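Search this site
8 comments | 2 shares

Couples who write fiction together should divide the work by scene, with one author per scene. Väisänen and Skukach drafted the love story Ondholm by alternating sentences, and the joins show on most pages. The two leads share one vocabulary. Their quarrel, which fills eight pages, reads as a single person thinking aloud. 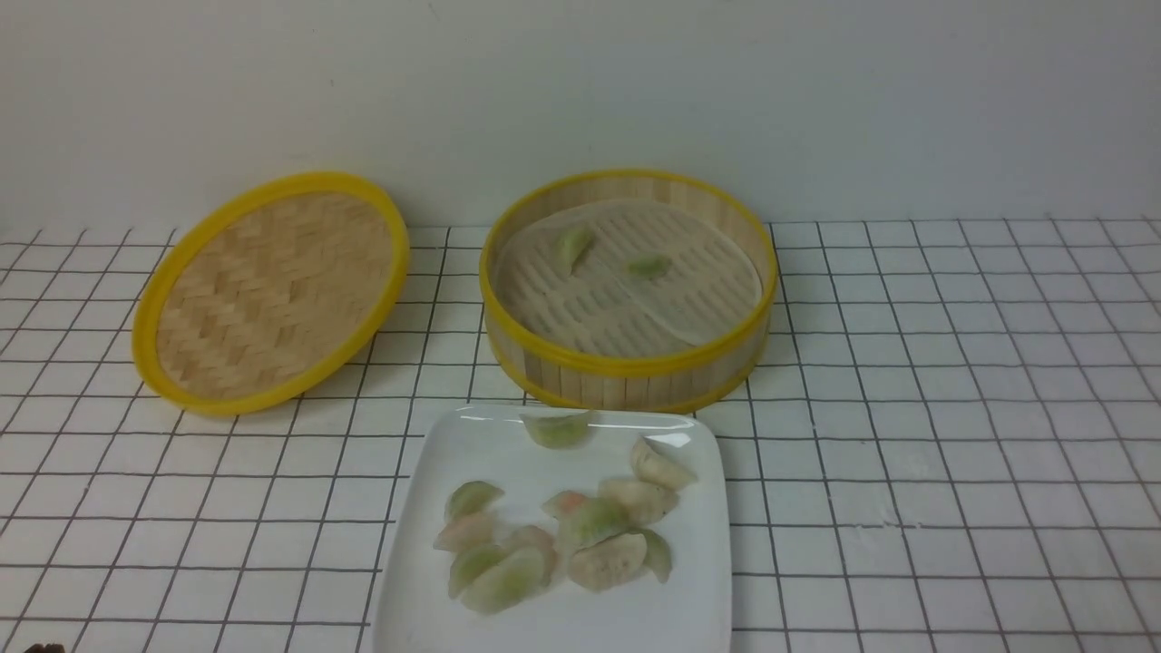
Amber Rowbotham replied that the blur was the point, and that lovers do start to talk alike.

They do, over years. The book covers one December. A romance needs a measurable distance between two people at the start, or the reader has no means of telling when it closes.

Search
Share 158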